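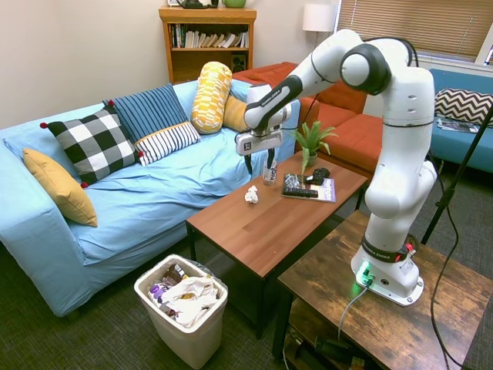 Loltness Parish Council
Minutes of the ordinary meeting held on Jan 4, 2018 in the Stundby Room

1. Apologies
Apologies were received from two members and accepted.

2. Minutes of the previous meeting
The minutes were approved as a correct record and signed by the Chair.

3. Footpath 13
The Clerk reported that the county had inspected the stile at the lower end and agreed to replace it with a gate. Members asked that the landowner be given written notice before work starts. Clerk to write.

4. Twinning with Wernau
The visit was confirmed for May. Host families are still needed. It was resolved to place a further notice in the newsletter and to meet the cost of coach hire from the twinning reserve.

5. Allotments
A quotation of £4000 from Ruawai Fencing for the northern boundary was considered. It was resolved to accept, subject to the posts being set in concrete. The request to keep hens on the end plot was deferred pending sight of the tenancy agreement.

6. Finance
Payment of £151 for hedge cutting was approved. The precept was left unchanged.

7. Correspondence
A letter concerning parking outside the school was noted and passed to the highways officer.

The meeting closed at 9.05 pm.

© Loltness Parish Council | Contact the Clerk | Back to top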